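Lindalva Coutinho apologised for the noise before I'd even found a chair, and then talked happily for most of a Saturday morning about parcels. She came to robotics sideways, through a degree in textiles, and she thinks that's why the soft mailers appeal to her so much more than the boxes do. "A box tells you where all its corners are," she said. "A bag of somebody's pyjamas tells you very little, and it'll tell you something different when you pick it up again."

The project is called Tallia, and the question behind it is one she has been asking since her student days (she still has the notebook, and yes, I was shown it). If you teach a robot a handling job by guiding it through the motions yourself, how much does it matter who does the guiding? Most groups she knows have one very good operator and build everything on that person's habits. Her team deliberately used two, Jeferson Brito and Rosimeire Holanda, and let them disagree.

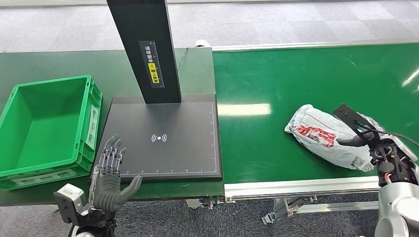

The Tallia sorting cell, with the scanning station between crate and conveyor.

"Jeferson is quick and a bit rough, and he'd laugh if he heard me say so," Lindalva told me. "Rosimeire will nudge a bag three times before she commits to it. When we started I was sure we'd end up throwing half of his away!"

They kept the lot. Over the autumn and into June the pair recorded nearly 2,000 demonstrations, and Valdir Guimarães, who looks after the training side, fed them to the learning software in different mixtures: all Jeferson, all Rosimeire, and then the two blended. The blended version placed the parcel properly on 85 per cent of its test runs. Both of the single-operator versions did worse, and Valdir was so suspicious of the result that he ran the whole comparison again from scratch and got much the same answer.

Lindalva's explanation is that Rosimeire's fussing turned out to be useful. All those small corrections gave the software a look at parcels that were slightly wrong, and at a way of putting them right, while Jeferson's recordings kept it from dithering. She was careful to call this a hunch. Her colleague Vanderleia Camargo has a rival idea to do with the variety of starting positions, and the two of them have been arguing about it cheerfully over lunch for weeks.

The rule on the station itself is simple enough, that the shipping label should face up, and it's printed right there in Chinese for anyone who forgets.
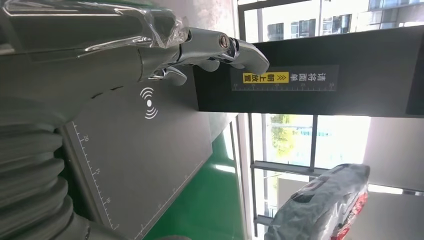 Do you need expert operators to record demonstrations like these?
Patience matters more than experience, in Lindalva's view, and she'd happily take a newcomer who is willing to repeat a fumbled placement and leave the fumble in the recording.

Next she wants to bring in people who have packed orders for a living, and to see whether their habits carry over. Valdir would like a quieter room first. When I left they were discussing which of the two would come sooner, and Lindalva had gone to find me a copy of the notebook page with her original question on it.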